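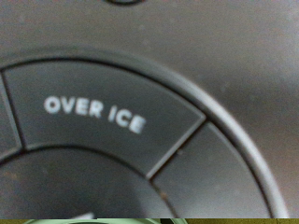 One customer wrote to us last spring that she had stopped buying coffee by the bag size and started buying it by how fast she could drink it, and that the Hultico Small Roast was what changed her mind. We love that! Fresh coffee is a different drink.

Hultico Small Roast, whole bean or ground
Roasted by Enmont in Carkley
Bag: 500 g, resealable, with valve
Roast level: medium
Tastes of: cocoa, toasted walnut, a little orange peel

The beans come from the Quách farm, where the cherries are picked ripe and dried slowly on raised beds for 13 days. You get a round, sweet cup that holds up really well to milk (try it with oat, it's lovely) and still has some sparkle when you drink it black.

We grind to order in 4 sizes: French press, drip, pour-over and fine. The fine grind suits stovetop pots and small espresso makers.
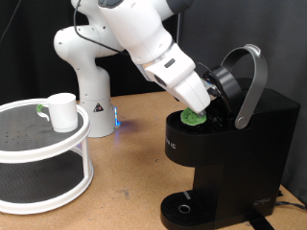
If you're brewing drip, start with 2 level tablespoons per cup and go up from there. The press likes a bit more coffee and a full steep, and please don't skip stirring the top, the smell alone is worth it.

Keep the bag closed in a cupboard, away from the stove. The freezer is fine for a second bag you haven't opened yet.

New crop in stock April 2018. Whole bean ships first, ground orders go out the day after roasting.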